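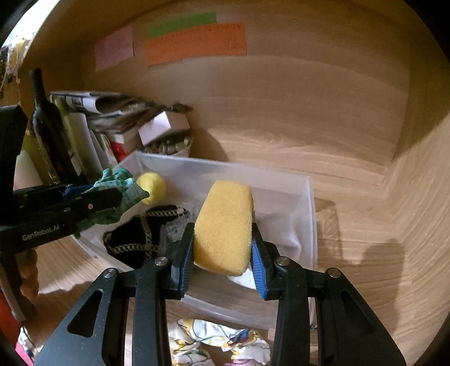 4.2 Collecting demonstrations by hand

Two ways of showing the task were compared. In the first the operator holds a gripper in each hand and does the job directly, at the shelf or table where the objects are. In the second the operator sits at a desk and drives the two arms of the Likia station with a pair of leader handles, watching on a screen. Same task list for both, same objects where we could manage it. Both sets went into Cilura and both were used to train Trilto (Section 5).

Hand-held first. Each tool has two fingers with ribbed pads on the inner faces, closed by the operator's grip, and a camera on the tool looks forward past the fingers. No arm in the loop at all. The operator feels the object push back through the handle, not perfectly but enough to know if a sponge is about to slip. This matters more than we expected when we planned the study. On the remote rig there is no such feeling, and the operators made up for it by squeezing harder than they needed to, which shows up in the gripper width traces as a flat line at the closed stop.

Tasks. The set has 14 tasks, all household, all two-handed or at least possible with two hands. Soft things mostly: cloths, sponges, small bags, hair ties, plus a few balls and small boxes. Bin tasks make up the largest group. The instruction for those was given as a single sentence and the operator was left to choose the order of objects and which hand to use. We did not script the order. An early trial with a scripted order gave very clean recordings and a poor policy, it had learnt the order and little else.

Figure 4 is one instant from a bin recording, as seen by the camera on one of the two tools. That tool has a yellow-orange sponge upright between its pads, and the other one, coming in from the left, has a green cloth that hangs over the rim of the bin. Both hands are loaded at once. This turned out to be common in the hand-held set and rare in the remote set, where operators tended to park one arm, finish with the other, then swap. We come back to this in 4.4.

Clutter. Left in on purpose. In Figure 4 there is a wine bottle, a stack of newspapers and some paper notes behind the bin, and none of it has anything to do with the instruction. Clearing the background for each recording would have doubled the setup time and we wanted the policy to cope with a normal shelf anyway. Operators were asked only to keep the items that mattered within reach. Beyond that, they could put things where they liked between recordings, and were encouraged to move at least a few.

A recording starts when both grippers have been open and still for a moment, and stops the same way. Simple rule, easy to teach, and it means we can cut the stream automatically. It fails when somebody pauses with open hands in the middle of a task – thinking, usually. These false cuts were joined back together by hand. Tedious.

4.3 Sites and operators

Recordings were made at the Sopacua flat and at the lab. The flat was used for hand-held work only; the Likia station does not go up the stairs. This is a confound and we say so plainly: the hand-held set has more rooms, more light conditions and more surfaces than the remote set. To keep the comparison fair, the results in Table 2 use the lab recordings from both methods and nothing else. Table 3 adds the flat.

We had 23 operators. All tried both methods, half of them starting with hand-held and the rest with remote (the odd one out was put in the remote-first group). None had used either rig before. Training was short on the hand-held side: pick up the tools, open and close them for a bit, move a cloth from one place to another, start. On the remote side each person needed 38 minutes of practice before their recordings were kept. We fixed that figure after the pilot and held everybody to it, including the ones who were clearly ready sooner. In hindsight a skill test would of been better than a fixed time.

Operators worked in the morning or the afternoon, never both, because tired hands show in the data. The tools are not heavy but holding them level for a long session gets into the wrists. Breaks when asked for.

4.4 What differs between the two sets

Speed, obviously. Hand-held is quicker on every task in the list, and the gap is widest for cloth. Picking up a crumpled cloth with a remote arm takes several tries for a beginner, mostly because depth is hard to judge on a flat screen. By hand it is nearly always the first try.

Overlap of the two hands. We label each moment of a recording by whether no hand, one hand or both hands hold something. In the hand-held set both-hands moments are spread through the whole recording. In the remote set they are bunched at the points where the task forces them – pulling a bag open, for instance – and almost absent elsewhere. A policy trained on remote data alone copies this and leaves one arm hanging idle. Not wrong as such, just slow.

Reach. A person leans, twists a shoulder, comes in over a rim at an angle that our arms cannot reach from a fixed base. The price of the hand-held method, and the main reason recordings were thrown out. Each hand-held path was checked against the reach of the arms before training, and a recording was kept only if the arms could follow at least 80 per cent of it without a joint limit. The rest of the path was smoothed towards the nearest pose that could be reached. We tried a stricter cut and lost nearly all of the deep-bin recordings, which are the ones we needed most.

Views. With the camera on the tool, the held object fills the middle of the view and hides part of what is behind it. In Figure 4 the sponge and fingers cover a fair part of the bin. Trilto therefore takes both tool views at each step and a short history of each, so that something hidden now may have been seen a moment earlier. Dropping the history hurt bin tasks badly and left the open-table tasks almost unchanged. Dropping the second view hurt everything.

The operator's own hand and sleeve also get into the view of the opposite tool. The robot has neither. We masked hands and clothing in training and filled the gap with a plain grey patch; a learned fill looked nicer and gave no gain. Rendering the arm in place of the hand is an option and we have not done it.

One more point on force. Neither set records it directly. Gripper width is all we have, and for a soft object width is a fair stand-in, for a ball or a box it tells you next to nothing. So the policy grips hard things too hard when trained on remote data and about right when trained on hand-held data. The mixed set falls between the two, nearer the hand-held end. Numbers for this are given per object in Section 5.3, together with the failures by task.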